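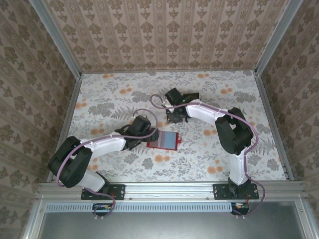
A floral print, with something flat and red lying on it.

Filed under: Home & Habits, Opinion

Flowers are back, they say

Every few years somebody decides that plain walls are over and we all have to live inside a garden. This time it's Gilteo, whose September catalog runs to 32 pages of roses, peonies and a large leafy thing I can't identify. It comes on cushions, curtains, lampshades and one sofa priced at $2,599. The catalog calls the look "inherited." I don't see how you inherit something with a delivery window.

I have nothing against flowered cloth. I grew up with it. We had it on the kitchen chairs, where it hid jam very well, and on the ironing board cover, where it turned brown in the shape of the iron. It was in the house because it was cheap and it came off the bolt at the Fustano outlet on the road out of Gavness. My mother picked it by price and by how much was left on the roll. If you had told her she had a look, she would have checked her hair.

So I get suspicious when the same stuff comes back at ten times the money with a story attached. The story is always that we're tired of gray. Maybe we are. But the people telling us so are the same people who sold us the gray, and they told us then that we were tired of clutter. I painted a hallway on their advice. I'm still looking at it.

The other claim is that pattern makes a room feel warm and lived in. Does it? I spent a Saturday in the Gilteo showroom and the rooms felt like a showroom. What makes a place look lived in is living in it, and that takes years and involves a lot of mail on the table. You can do it with any curtains you like.

What bothers me most is the waste. Teixeira, the secondhand warehouse behind the bus station, has almost 3,000 yards of flowered fabric on its shelves, most of it older than I am and some of it very good. It was sitting there all through the gray years, and it's sitting there now, while new rolls get printed to look just like it. The new ones are pre-faded. The old ones faded for free.

Buy flowers if you love flowers. Just ask yourself whether you loved them two years ago.

Comments (3)

hallwaygray: I feel seen. Mine is called Pebble and I have half a can left if you want it.

Marigold_K: Some of us never stopped. My couch has had roses on it through all of this and I don't need a catalog's permission.

tuckandroll: Check old fabric for moths before you take it home. Ask me how I know.

Contact us | All rights reserved | Back to top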